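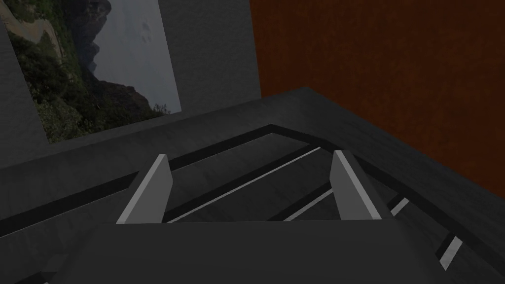 I have now cooked my way through a whole winter on the Brerkholm cast iron griddle, and I'm ready to gush a little. It arrived in November, it has hardly left the stove, and my old nonstick pan has gone to live in the garage with the camping gear.

Some background. I'd been looking for a two-burner griddle for ages, mostly for weekend pancakes (there are a lot of us, and the kids eat faster than I can flip). I'd tried the Tavares one at my sister's place and liked it fine, but it has a raised lip all the way around, and getting a spatula under an egg at that height made me want to scream. The Brerkholm has a lip on three sides and a low, sloped edge on the fourth. Such a small thing! It changed my mornings.

Out of the box it comes with a thin coat of oil baked on. The leaflet says it's ready to use. I'd say it's sort of ready. My first batch of pancakes stuck in the middle, so I scrubbed it, dried it over a low flame and did 6 rounds of seasoning in the oven with grapeseed oil, an hour each. Yes, it's a whole afternoon, and yes, the house smells like a diner. After that, fried eggs slid around like they were on ice.

Heat is where it really shines. It takes its time warming up (give it ten full minutes on medium-low, don't rush it), but once it's there it stays there. I can put down eight pancakes and the last ones brown just like the first. There's a cooler strip across the center where it bridges the burners, and I've learned to love it — that's where the bacon waits while everything else catches up.

Things I've made on it and would make again tomorrow: smash burgers, grilled cheese for a crowd, flatbreads, a slightly ridiculous amount of hash browns, and Hélène Charbonneau's buckwheat crepes from the little booklet my mother-in-law gave me. The crepes were the real test. Her batter is thin and she wants it spread fast with the back of a ladle, and on the flat side I got lacy edges on the second try.

Now the grumbles. It's heavy. Really heavy! I can lift it with two hands, but I don't enjoy it, and the handles are short, so you need proper oven mitts and a clear path to wherever you're going. The grease channel is too shallow for a full pound of bacon. Mine overflowed and I spent the evening cleaning under the burner grates. I also wouldn't bother with the scraper that comes with it. The corners are too sharp and it chatters. I use a cheap Prorov one with a rounded edge and it does a far better job.

Cleaning is easy once you stop being scared of it. Hot water, a stiff brush, a little soap if it needs it, then back on the burner until it's bone dry and a wipe of oil while it's warm. I hang the cloth over the oven door and use the same one all week.

If you have an induction cooktop, check the size of your zones first. A friend has an Atholm range and hers heats two neat circles and leaves the rest lukewarm. On gas I have no complaints.

Next up is English muffins. I've got the rings and the cornmeal, and the dough is in the fridge for tomorrow.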